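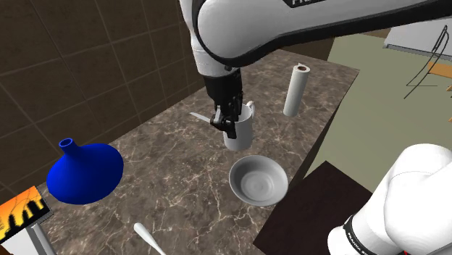

3. What We Put on the Shopping List, and What We Took Off

I'll start with the money, as that's where our group started, and we started badly. The first draft of our equipment plan was one page long and had a robot arm at the top, a gripper under it, and then a line that said "kitchen stuff" with no number next to it. Qistina Liew, who keeps the books for the project, sent it back the same afternoon. What she wanted was a reason for every line, and the only way I could see to get one was to run the tasks in simulation first and see what each task asked of the hardware. Take the plain white mug, with the gripper's fingers reaching down to it, the bowl sitting just in front and the paper roll standing behind. I had been thinking of that mug as one object to pick up. Looked at as a buyer, it's a question about how wide the fingers have to open, how much space they need around the rim, and what else on the counter I'm going to have to pay for again if the arm knocks into it (the blue vase was high on my worry list!).

3.1 Sorting the lines

We sorted everything into three piles. The first pile was things the task can't happen without: the arm, the gripper, the controller, a stand that doesn't wobble. The second was things that shape the task, such as the counter and the objects on it. The third was what Herman Ong called "the tail," and it's the pile I'd skipped over completely. Spare fingertips, cables long enough to reach the wall, a cart, shelving, replacement dishes, the training day for new students. Each item in the tail looks tiny next to an arm. Put together they don't look tiny at all.

The arm itself I won't say much about. Its price came through a framework quote from our reseller, Edidow, and the terms of the quote don't let us print it. Everything below leaves the arm out, and I've tried to make sure none of our findings lean on it.

All of the lines went into Furkby, which is the planning sheet Weidong Pan wrote for us. It's a plain spreadsheet with one habit I've come to like: a line can't be marked "approved" until somebody has typed in the name of a task that needs it. I fought with this for a week. I had a second set of fingers in there that I really wanted, and I couldn't name a task for it, and so out it went.

3.2 Running the tasks before paying for them

The simulated kitchen was built in Clulero, our in-house scene package. We kept one layout for the whole planning study, with the brown marbled counter along the wall and the arm standing beside it. We ran 400 episodes on that layout. Half of them, 200, used only the cup and the bowl, and the rest brought in other things from the counter. I know the even split looks a little lazy. We wanted plenty of runs on the cheapest task, as that was the one we were sure we'd be doing in the first month after delivery, and we wanted the other half spread thin over everything we might get to later.

For each episode we logged four things that matter to a buyer: how far the arm had to stretch, how wide the fingers opened, whether anything got touched that shouldn't have been, and whether a person would have had to step in and tidy up. That last one was Ratih Wijaya's idea. I'd have left it out, and I would have been wrong, as it ended up changing more lines in the budget than the other three did.
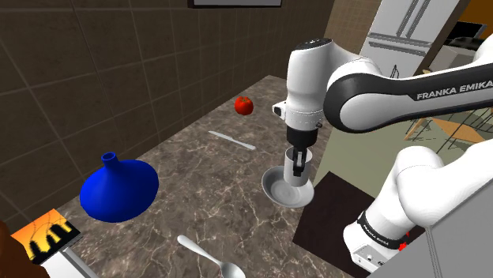
Figure 3. The simulated counter with the white cup standing in the gray bowl and the gripper pointing straight down at it. The tomato and table knife lie farther back.

Figure 3 is the arrangement I kept going back to when we talked about dishes. The bowl rests near the right edge of the counter, on the robot's side, and a bowl in that spot with a cup in it is two breakable things at once. So how many bowls do you buy? My first answer was two. After going through the step-in log with Ratih I changed it to a full box, and moved the line from "kitchen stuff" to consumables, where it'll get renewed every year without my having to ask for it. The same reasoning went for cups. Knives and spoons we bought once.

3.3 Where the numbers landed

The bench budget (counter, dishes, stand fittings and the tail, no arm and no gripper) was first approved at $1881. The version we signed on Oct 21, 2023 stood at $2151. The extra $270 is almost all tail. The biggest single piece of it was cabling, which I had priced for a robot sitting next to a wall outlet. Our room at the Nasution building has its outlets on the far side, and I'd walked past them for years.

Faizal Hidayat asked me whether simulation saved us any money, given that the total went up. I think that's a fair thing to ask and I don't have a clean answer. We spent more than the first plan said. We also dropped the second finger set and a wider table, neither of which had ever made it into the approved figure, so they don't show up as savings anywhere. If I count them, we come out ahead. Qistina doesn't count them, and she's the one who signs.

3.4 Things we'd set up differently

I would get the reseller's quote for fingertips before the runs and not after, so that wear could be priced per episode. I'd also build two layouts. With only one, we can't tell whether the reach numbers say something about kitchen work or only about our counter, and a group with a deeper counter should treat them with care. Finally, our step-in log was scored by two people who sat in the same office and talked while they did it. For the second round, planned for May, the scoring will be done separately, and Weidong has already added a column to Furkby for the disagreements.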